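Buscar en los apuntes Buscar Todas las asignaturas

Historia social de la música popular
Tema 6. El disco que no cabe en la estantería: distribución, portadas y escándalo
Profesora: Deolinda Azevedo

Empezamos donde lo dejamos en agosto, con la pregunta de quién decide lo que se oye. La respuesta romántica es «el público». La del almacén es bastante más prosaica: quien compra las cajas.

Caso de trabajo: Grarnow, cuarteto de metal de Bragança, y su segundo disco, Misa para sordos. La primera tirada fue de 825 copias. La distribuidora, Brimach, aceptó 200 y pidió cambiar la portada, en la que salía un confesionario con un amplificador dentro. El grupo propuso quitar el amplificador. Brimach quería quitar el confesionario. Las cartas de ambas partes están en el dosier y ganan mucho leídas en voz alta.

Conviene separar dos cosas que la prensa de entonces mezcló con entusiasmo:
- Censura: una autoridad impide que la obra circule.
- Criterio comercial: una empresa no quiere venderla y, si puede, lo llama principios.
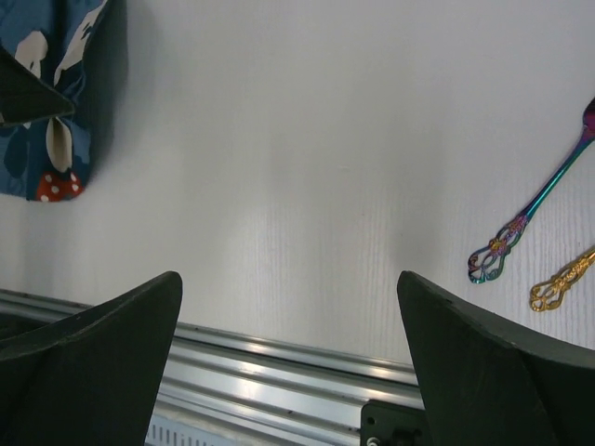 Fig. 1. Tablero blanco y perfil de aluminio ranurado.

Cosimo Sala, cantante del grupo, sostuvo siempre que el veto les arruinó la gira. Tocaron 12 fechas, cuatro más que con el primer disco. Léase su entrevista con cariño y con lápiz.

Nadège Delorme (lectura obligatoria, cap. 3) propone el término «escándalo de proximidad»: ofende más el músico del pueblo que el extranjero, por la sencilla razón de que su madre compra en la misma panadería. Austra Vītola le discute casi todo en 32 páginas, nueve de ellas de notas. Las notas también entran.

Para la próxima sesión: elegid una portada retirada o modificada y averiguad quién pidió el cambio, por escrito y con qué argumento. «Lo leí en un foro» no es una fuente, aunque el foro sea muy bueno.

Temas relacionados
Tema 4. Sellos pequeños, deudas grandes
Tema 5. La crítica musical como género de ficción
Tema 7. Tanner Perron y el directo grabado en estudio

Contacto: secretaría de Studum | © Studum | Volver arriba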